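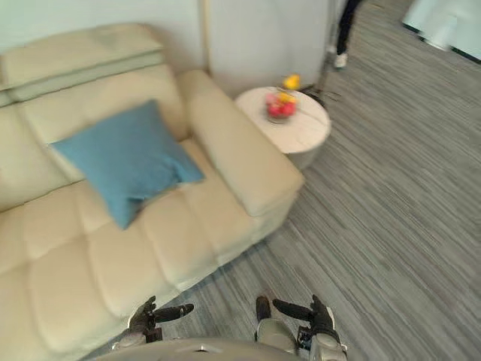 Prevton held its furniture open day on June 10, 2026, in the Ondholm building. Daryna Demchenko took our group through the living room displays first. We spent most of our time at the cream leather sectional with the quilted seat and the teal-blue pillow. The seat was firmer than I expected, and the headrest was the right height for me. Delivery costs 75 euros and takes until November. The round white side table is sold separately for 136. Hnat Dmytriv asked about cleaning and was told to use a damp cloth, no soap. We moved on to the beds before lunch.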